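Rigid Heddle Weaving for Knitters
Class notes 2: getting the warp on, and the first few inches of cloth
Leonie Whitcombe, 12 May 2018

Hello again, weavers! A few of you asked for all this written down, so I've typed up what we did plus the bits I rushed through at the end. If you missed class, you can warp at home from these notes, but read the whole thing once before you cut anything.

What we're making

A plain weave scarf, 12 inches wide in the heddle. It'll come off narrower than that, maybe 11 inches or a little less, and it shrinks again in the wash. All weaving does this and you'll get used to it.

Heddle: 7.5 dent
Ends: 90
Warp length: 110 inches, which includes fringe and the waste at the back
Yarn: Rewi worsted wool, shade 2419 for the warp, anything you like for the weft

Ninety ends at 110 inches each works out to 275 yards of warp. Buy a bit more than that. Marjorie Oakley bought exactly two skeins and had to finish her last few ends in a different gray (it looks lovely, she's telling everyone it was a design choice, but still).

Most of you have the 20 inch Estitz. Vasco's loom is the older Jornness with the wooden pawls, and everything here works the same on it, except that the brake handle is on the left. Check that yours clicks before you start!

Direct warping, step by step

1. Clamp the loom to one table and the peg to another, 110 inches from the back apron rod to the peg. Measure it. Please don't pace it out, my paces and yours are not the same.

2. Find the middle of the heddle and count out 6 inches to either side. Tie a scrap of bright yarn in the first slot and the last slot you'll use.

3. Tie the end of your yarn to the apron rod, lined up with that first slot.

4. Pull a loop through the slot with the hook, walk it to the peg, drop it over. Back to the loom, around the apron rod, next slot. Each loop gives you two ends, so you need 45 slots filled. The yarn goes over the rod one time and under it the next, and if it doesn't, stop and look.

5. Cut the yarn and tie off to the rod. Lift the whole bundle off the peg (cut the loops at the peg end first, hold on tight) and wind on with paper between the layers. Brown packing paper is my favorite. I've used old wallpaper too, and it was wonderful, nice and stiff.

6. Now sit down with a cup of tea and thread the holes. One end from each slot moves over into the hole beside it, always on the same side. Always! Dewanti Krishnan switched sides halfway across and had two ends sitting together in the middle, and it took us both a good while to find where it went wrong.

7. Tie on to the front rod in bunches, starting in the middle and then going out left, right, left, right. First half of a surgeon's knot only. Pat your hand flat across the warp, snug up the soft bunches, then finish the knots.

How tight is tight? Knitters nearly always go too loose on the warp and too tight on the weft, me included when I started. The warp should feel like a trampoline. It should give a little and bounce back.
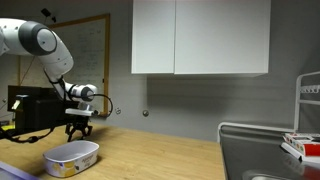 Now the weft, and your edges. If you pull the yarn straight across, flat against the last row, there isn't enough of it to go over and under all ninety ends, and the cloth starts creeping in at the sides. You want to lay it in on a curve, leave it sitting there loosely, close up the edge where it turns, and then beat. Some people think of a rainbow and some people think of a hill. Look at the black cable that loops out from the wrist of the robot arm, arcing over to the right and back down toward the gripper, and you've got the idea: plenty of extra length between one end and the other. Yours can be a shallower arc than that in worsted wool! But if you have to err, err on the generous side for the first few inches, then take a ruler to it. If you've lost more than an inch from 12, make a bigger hill.

The beat is gentle. I don't like the word at all, really, I'd call it placing. Put the heddle down against the cloth, hold it a second, move it back. With this yarn we're after a balanced weave, so hold a ruler along the warp and count the rows in an inch, and you should get something close to 7 or 8. Under tension you'll see little gaps between the threads and think it's far too open. It isn't. The wool fills those in when you wash it.

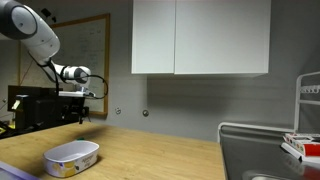 Start with a few rows of scrap yarn, thick stuff if you have it, to spread out those V shapes from the knots. Leave a tail of your real weft four times the width of the scarf for hemstitching, on the right if you're right handed. Weave half an inch, then hemstitch over four ends and two rows. I'll show it again next class for anyone who wants to watch my hands, and Rekha Thampi has a very clear way of explaining the needle path, so grab a seat next to her if you can.

Things that came up

Joining new weft: overlap the old and new for an inch or so in the same shed, no knots. Stagger your joins so they aren't all at one edge.

A broken end: don't panic. Cut a new length, pin it to the cloth, run it through the heddle and hang it off the back with a weight. A film canister of pennies is what I use.

Shuttle too fat to pass through: you've overloaded it. Wind less on, in a figure eight up one side.

Advancing: move the cloth forward every couple of inches. When the shed gets small and you're scraping your knuckles you've left it too long.

For next time

Weave at least 10 inches and bring it on the loom, with the heddle in neutral and a towel wrapped around the whole thing. Bring a blunt tapestry needle, small scissors and a second color. If you want to read ahead, look at pick-up sticks. The Plesto ones fit the Estitz nicely, and a smooth ruler does the job too if you'd like to try it out before you buy.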